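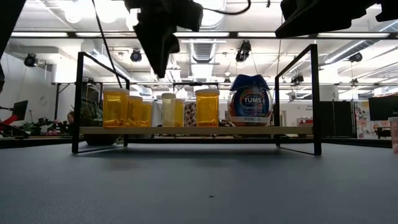

Left arm dropped out again this morning, a little after ten, on what would have been run 788 if we were still counting the ones that end with me leaning on the red button. Same fault as yesterday. The wrist reports a torque it can't possibly be feeling, the controller believes it, and everything from the shoulder down goes politely limp. Limp is the safe behavior, according to the manual. The manual was written by someone who has never watched a gripper sag toward a row of pill bottles with a big jar of Tums at the end of it. I have started to look at the Tums as personal supplies.

Anyway. Notes before I forget them, because Agnese wants the incident form by tonight and I will write it in a different tone.

The arm sank for maybe two seconds before the brakes caught. Nothing touched the shelf. Kristaps had his hand near the front edge of the table, which he shouldn't have, and he knows he shouldn't have, and I have agreed to write "operator was inside the marked zone" and leave out what operator said. He is fine. He went and ate a sandwich at me for the rest of the hour.

The brake delay worries me more than the phantom torque. It's supposed to be instant. Tõnu pulled the log and the brake command went out when it should have, then sat in a queue behind 3,000 status messages, all from the Durkari driver, all saying the same thing, which was that the Durkari driver was OK. So the arm was falling and the software was busy telling itself how well it felt. I've had weeks like that.

Called Borkowska. They asked if we had tried power cycling. I said yes. They asked if we had tried it for longer. Ticket opened, priority 2, and I didn't ask what a person has to lose to get priority 1.

What we did after lunch:

- put the brake line back on the hard wire, no software in between (Ekkachai, under the bench for an hour, swearing in two languages)
- turned the driver's status chatter down to once a second
- swapped the left wrist cable. The old one has a flat spot near the connector. Could be the whole problem. Could also be from when I rolled a chair over it in December, which I am going to mention to Agnese at a moment of my choosing
- moved the tape line back 6 inches and told Kristaps it was for everyone

Then we held the arm up over foam, well away from the shelf, and faked the fault on purpose. Brakes caught so fast I thought the test hadn't run. Did it again. Same. Mitiku wanted to go straight back to the bottles and I said no, and he made the face, and I said no to the face too. He has the Cakano people to answer to and I don't, so I can afford principles.

Still don't know why the wrist made up the number in the first place. If it's the cable we'll see a clean day tomorrow and learn nothing for certain. Left arm stays locked out overnight with my tag on it, key in my desk drawer, the one that sticks.

Form sent at 6:40. Agnese wrote back "who rolled over the cable?" I hadn't mentioned a cable.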